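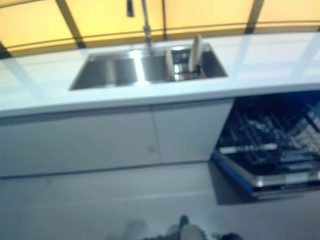

Last changed: 2019-04-16

Stasthorpe Kitchen Notes: README

What this folder is

These are the working notes for the kitchen at Stasthorpe, kept as plain text files so that anyone on the rota can read and correct them. They cover the sink, the dishwasher, the cupboards under the counter and the order in which things get washed and put away. The oven and the fridge have their own folder and are not covered.

The notes were started in March, when the old printed binder had become too out of date to follow. Text from the binder was carried over where it was still right. Anything dropped is in the file old_binder.txt.

Files

sink.txt - the two basins, the faucet, the dish rack
dishwasher.txt - loading, unloading, cleaning the filter
counter.txt - wiping down, what may stand on it and what may not
cupboards.txt - what goes where in the lower cabinets
words.txt - the names we use for things, see below
old_binder.txt - leftovers, not maintained

Names we use

The notes use the same word for the same thing throughout. Please keep to these when you add a line.

Left basin: the one for washing. It is left empty between uses. No soaking pots overnight.

Right basin: the one for draining. The small wire rack lives in it. Plates stand on edge in the rack.

Counter: the long white top the sink is set into. It is glossy and shows streaks, so it gets a dry cloth after the damp one.

Lower cabinets: the white ones under the counter. The doors have no handles. Open them by the edge, with clean hands.

Dishwasher: the built-in one under the counter, to the right of the sink.

Rack: on its own, this word always means the wire rack in the right basin. For the ones in the dishwasher write "upper rack" or "lower rack". The binder mixed these up and people unloaded the wrong thing.

What goes where

Everyday plates and bowls go in the dishwasher if there is room. If it is already full, wash them in the left basin and stand them in the rack. Two or three plates in the rack at the end of the evening is fine. More than that and they should be dried and put away.

Sharp knives, wooden spoons and the Dovdale pans are always washed by hand. The pans do not fit the rack. Dry them and put them away at once.

Glasses go in the upper rack, upside down. Bowls go in the lower rack, facing the middle. Do not stack one bowl inside another - the inner one comes out dirty.

Unloading

Unload the lower rack first. Water collects on the bottoms of the cups in the upper rack and drips on whatever is underneath. Leave the door dropped open for 30 minutes after a cycle before you start, and tell anyone else in the kitchen that it is down. It is easy to walk into from the right side.

Put away from the dishwasher before you put away from the sink rack.

Cleaning

Every day: rinse both basins, wipe the counter, wipe around the base of the faucet.

Every week: lift the wire rack out of the right basin and wash it, scrub the basin under it, clean the dishwasher filter, wipe the cabinet doors. A soft cloth and dish soap are enough for the doors. Scouring powder dulled the old ones.

Every month: descale the tip of the faucet. Mix 300 ml of warm water with 108 ml of white vinegar, soak a cloth in it, wrap it around the tip and rinse well after. The Bralwood descaler in the cupboard is for the kettle only.

Known gaps

cupboards.txt lists only the left cabinet so far. The right one needs doing.

The cycle times in dishwasher.txt were copied from the binder and have not been checked against the machine.

There is nothing yet on large meals. The Pryor supper needs its own washing-up order and someone who has done it should write that down.

Changing these notes

Edit the file directly and put your initials at the end of the line. Keep each file under 400 lines. If you change a name in words.txt, search the other files for the old one and change it there too. New files need a line in the list at the top of this README.

Questions and corrections go to Jenő Tóth, or on the slip of paper inside the left cabinet door.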